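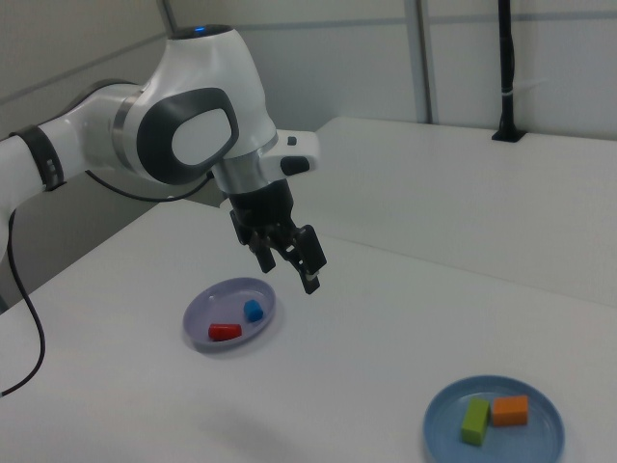

White arm over the white tabletop, blue light on.

Ticket 795 — script upload stuck at the last page
Opened 27/11/2023

Hi again! I'm trying to send my short film script to the Ulari screenwriting fellowship through the Clenum form, and it hangs on page 7 every single time. The PDF is 3 MB, so I doubt it's the size. Tried two browsers, cleared everything, same spinner.

Update: exported it again from Rarno without the title page and it went through — yay! But now my logline is missing from the preview (it was fine in October, when I sent in my other script). Can you add it by hand, or should I start over?

145 views | 3 comments | Share
Contact Clenum Support | Back to top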